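Review: the Prener bin-picking cell, seen at the Nestham open day

Reviewed 2022-12-07

Nestham supplies the Prener cell as a package: arm, gripper, two bins and the Grutov control software. I went with Senan Hayes, who looks after maintenance at our site, and we stayed for both afternoon demonstrations.

Setup
Bernadette Sheehan of Nestham ran the cell. She loads a job from a menu, sets the bin depth and starts the cycle. No part models are entered. The software proposes a grasp, shows a score and moves if the score is above a set limit. Changing that limit took her two clicks.

Gripper
The fingers are narrow and get close to a sidewall, which our present Tully unit does not. Air hoses and cables run outside the wrist. Senan would want them sleeved before any long shift. The bin floor already shows plenty of scratches.

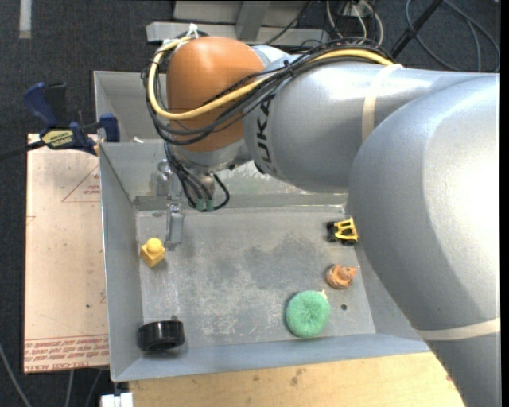 Results
The log for September, which we were allowed to read, lists 1816 attempts and 635 faults. Most faults were missed grasps on soft or rounded items. Blocks did well. Recovery is automatic but slow.

Verdict
Good for mixed, light items at low rates. The manual runs to 56 pages and needs an index. I have asked Nestham for a price without the second bin.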